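# 作業台の高さ

作業台の高さ(さぎょうだいのたかさ)は、床面から作業台の天板上面までの垂直距離を指す。調理、裁縫、木工、製図、選別、包装など、立位または座位で手を使う作業の多くで、疲労のしやすさや仕上がりに関わる寸法として扱われる。家具の分野では甲板(こうはん)高さ、台所では調理台高さまたはワークトップ高さと呼ばれることもある。

## 用語

「天板高さ」と「作業面高さ」は区別される。天板高さは台そのものの寸法で、作業面高さは実際に手が働く位置の高さである。まな板の上で野菜を切る場合、作業面はまな板の厚みの分だけ天板より高くなる。深い鍋をかき混ぜる場合には、手の位置は鍋の縁よりさらに上に来る。逆に流しで皿を洗うときは、手は天板より低い槽の中に入る。同じ台に向かっていても、作業面高さは作業ごとに変わる。

木工では、材を万力に挟んだときの材の上端を作業面とみなすことが多い。裁縫では、ミシンの針板の高さを作業面とする。座って行う作業では、床からの寸法に加えて、椅子の座面から天板までの垂直距離も用いられ、家具の用語で差尺(さじゃく)という。

## 高さの決め方

### 肘を基準とする方法

立って行う作業では、上腕を自然に下ろし、肘を直角に曲げたときの肘の下端の高さ(肘頭高)を基準に取るのが一般的である。軽い作業ではそれよりやや低く、上から力をかける作業ではさらに低くする。細かい部分を目で確かめながら進める作業では、目と対象の距離を縮めるために肘より高くすることがある。

鉋がけ、生地をこねる作業、アイロンがけなど、体重を乗せる作業で台が高すぎると、腕の力だけに頼ることになり、肩が上がる。低すぎる台では腰を曲げた姿勢が続く。どちらの場合も、短時間であれば支障を感じにくく、作業が長引いてから負担として現れる。

### 身長から求める方法

住宅の台所では、身長の半分に一定の寸法を足す略算式が広く知られている。身長さえ分かれば計算でき、店頭での説明に向く。一方で、同じ身長でも腕や脚の長さには個人差があるため、肘頭高を直接測る方法に比べて当てはまりにくい場合がある。履物の厚みが考慮されないことも多く、スリッパを履くか素足で立つかによって結果がずれる。

### 実物で試す方法

高さの違う台を用意し、実際の作業をして選ぶ方法もある。計算による方法より手間はかかるが、道具や器の高さまで含めて判断できる。試すときは普段の履物を履き、普段使う道具を載せるのが望ましいとされる。数分立っただけでは差が分かりにくいため、ひと続きの作業を終えるまで同じ台を使うことが勧められる。

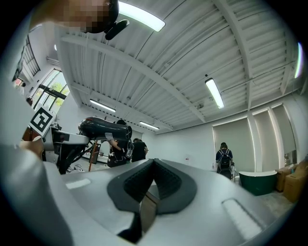
試した結果を記録する場合は、台の高さだけを書き留めても後で比較しにくい。作業の種類、載せた道具の高さ、履物、作業にかかった時間を合わせて残しておくと、別の部屋や別の台に移るときの参考になる。共用の台では、利用者それぞれの肘頭高を一覧にしておき、その中ほどの値から検討を始めることがある。

## 作業別の傾向

### 調理

調理台は、切る、混ぜる、盛り付けるといった異なる動作を一つの面で受け持つ。切る作業に合わせた高さは、背の高い機器を載せて上から操作するには高すぎることがある。卓上の加熱器具やこね機を常用する家庭では、調理台とは別に一段低い台を設け、機器の上部が肘の高さに近づくようにする例が見られる。

蓋が上に開く機器では、蓋を開けた状態の高さも問題になる。吊り戸棚の下に置くと開ききらないことがあり、使うたびに手前へ引き出すことになる。引き出し式の棚に置く場合は、引き出した状態での高さと安定性を確かめる必要がある。

こんろの高さは調理台とそろえるのが普通であるが、鍋の深さを見込んで一段下げた設計もある。下げた場合は鍋の中をのぞきやすくなる反面、調理台から鍋を滑らせて移すことができない。

### 裁縫と裁断

布の裁断は、立って台の周りを移動しながら行う。腕を遠くまで伸ばすため、台が低いと上体が大きく傾く。裁断台はミシン台より高く作られるのが通例で、食卓を裁断に使うときに腰の痛みを訴える人が多いのは、食卓が座って使う高さに作られていることによる。脚の下に継ぎ脚を入れて一時的に高くする方法が取られる。

ミシン台では、天板の高さのほかに踏板の位置が姿勢を左右する。踏板が遠いと膝が伸び、背もたれから背中が離れる。

### 木工

木工用の作業台は、手工具を主に使うか、電動工具を主に使うかで高さの考え方が異なる。手鉋を多く使う場合は低めにする。鑿で細部を仕上げる場合や、組み手の墨付けをする場合は高めが使いやすい。一台で兼ねるときは、低い台の上に小型の補助台を載せて使い分ける。補助台は使わないときに床へ下ろせる重さにとどめる。

### 包装と選別

物を次々に載せては下ろす作業では、天板の高さに加えて、供給側と排出側の棚の高さとの差が負担に影響する。差が大きいと、一回ごとの持ち上げは小さくても繰り返しによって疲れがたまる。床に直接置いた箱から物を取り出す配置は、台の高さが適切でも腰を深く曲げることになり、避けたほうがよい。

## 高さを変える仕組み

### 固定式の調整

最も簡単なのは、脚の下に板や継ぎ脚を入れる方法である。脚ごとに別々の台を入れると、ずれたときに台が傾くおそれがあるため、前後の脚を渡す細長い板を使うほうが安定する。逆に低くする場合は脚を切ることになるが、切りすぎた分は戻せない。希望より少し長めに切り、しばらく使ってから仕上げの寸法に切る。切り口の角は床を傷めないように面を取る。

### 段階式

脚に等間隔の穴を開け、ピンやボルトで固定する方式である。構造が単純で荷重に強い。高さを変えるには天板の上の物を下ろす必要があり、日に何度も変える使い方には向かない。折り畳み式の机では、爪を溝に掛けて高さを選ぶものが多い。爪が左右で違う段に掛かっていると、見た目には水平に近くても、荷重をかけたときにがたつく。

### 無段階式

手回しのクランクや電動機、ガスばねなどで天板を上下させる方式である。好みの高さに合わせやすいが、上げるほど横揺れが大きくなる傾向があり、鋸引きのように前後の力が加わる作業では支えを足す必要が生じる。天板の下に配線や収納があるときは、最も下げた位置で挟まれないかを確認する。

### 足元を変える方法

台を動かさず、立つ側を高くする方法もある。踏み台やすのこを置けば、背の低い人でも高い台に向かえる。ただし踏み台の縁を踏み外す危険があり、横に移動する作業では台の幅いっぱいに敷くことが求められる。踏み台の段が低いほど存在を忘れやすく、床と色を変えておくとよいという意見もある。

## 共用の台をめぐる議論

複数の人が使う台をどの高さにするかは、古くから意見が分かれてきた。平均に合わせる考え方に対しては、平均に近い人以外の全員に少しずつ不便を強いるという批判がある。背の高い人に合わせ、低い人には踏み台を用意する考え方は、床を上げることはできても下げることはできないという事情に基づく。これに対し、踏み台を使う側にだけ転倒の危険が偏るという反論がある。

Kolthorpeの共同工房では、木工用と裁縫用を兼ねた台の改修に際してこの問題が取り上げられた。改修前の台はすべて同じ高さで、利用者が各自で厚板や空き箱を持ち込んで調整していた。工房は高さの異なる4台を新たに置き、利用者が作業に応じて場所を移る方式に改めた。製作はClumwoodが請け負い、9月27日に搬入が終わった。費用は1台につき3000ルトラであった。ルトラは、同地のLutora地区で使われる地域内の精算単位である。

改修後の2か月間、工房は台ごとに用途の記入欄を設けた。記入欄には作業名のほか、台を高いと感じたか低いと感じたかを書くことになっていた。最も低い台には鉋がけとアイロンがけ、最も高い台には墨付けとボタン付けの記入が多かった。中間の高さの台は用途がまとまらず、空いているところを使ったという書き込みも目立った。台を移るたびに道具を運び直すのが面倒だという不満もあり、11月には道具を載せたまま動かせる車輪付きの棚が加えられた。
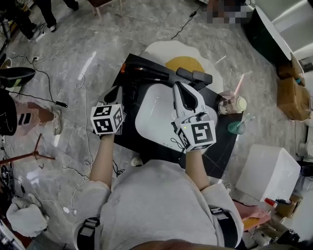 Kidus Feyisaはこの方式に否定的で、高さをそろえなかったために台を並べて長い材を渡すことができなくなり、以前なら一人でできた切断に手伝いが要るようになったと述べている。高さの違いは作業者の体には合っても材料には合わない、というのがその主張である。Feyisaは、台をすべて同じ高さに戻し、必要な人が上に載せる補助台を共用品として備える案を示した。

Ebuka Igweは、長い材を扱う日は限られており、毎日の作業の姿勢を優先すべきだと反論した。そのうえで、低い台の側に上げ下げできる受け木を取り付ければ、隣の台と上面をそろえられるとした。受け木は後に3本が試作され、台の端に差し込んで使われている。差し込み口に木屑が詰まると奥まで入らず、上面がわずかに高くなるため、使う前に口を掃除する決まりになった。

同じ地域のJiaの調理室では、台の高さを変えずに、まな板の厚みを使い分ける方法が採られた。厚いまな板は重く、洗い場まで運ぶときの負担が増したため、上下を分けて上の薄い板だけを洗える形に作り直された。上下の板の間に水が残ることがあり、使用後は立て掛けて乾かす。

## 高さ以外の要因

高さが適切であっても、奥行きが深すぎると遠くの物に手を伸ばすたびに上体が前に傾く。よく使う物は、肘を体に近づけたまま届く範囲に置く。台の下に爪先の入る空間(蹴込み)がないと、体を台に近づけられず、結果として前かがみになる。既製の収納箱に天板を載せて作った台では蹴込みが省かれていることが多く、天板を手前に張り出させることで補う。

照明も姿勢に影響する。手元が暗いと顔を近づけるようになり、台を低く感じる。自分の体の影が落ちる位置に灯りがある場合は、台の高さを変える前に灯りの位置を見直すほうが早いことがある。天板の色と材料の色が近いと輪郭が見分けにくく、同様に顔を近づける原因になる。白い布を裁つときに濃い色の敷物を用いるのはこのためである。

床の硬さも見過ごされやすい。硬い床に長時間立つと脚の疲れが先に現れ、台の縁に体重を預けるようになる。敷物を厚くすると疲れは和らぐが、その分だけ立つ位置が上がり、台は相対的に低くなる。敷物を替えたときは、高さを測り直すのがよい。

## 測定上の注意

天板の高さは、台の四隅と中央で測る。古い床では場所によって高さが違い、一か所の値だけでは傾きに気付かない。巻尺を使う場合は、先端の金具を床に掛けようとせず、床に当てて垂直に伸ばす。敷物の上から測るときは、人が立つ位置の敷物を実際に踏んだ状態で測る。

肘頭高は、作業時の履物を履き、肩の力を抜いて測る。一人で測ると巻尺を見ようとして体が傾くため、別の人に読んでもらう。左右で値が違う場合は、主に使うほうの手の側を採る。測った値は台の裏に書いておくと、継ぎ脚や敷物を外したときに元の高さへ戻しやすい。

## 関連項目

- 差尺
- 蹴込み
- 肘頭高
- 調理台
- 裁断台
- 踏み台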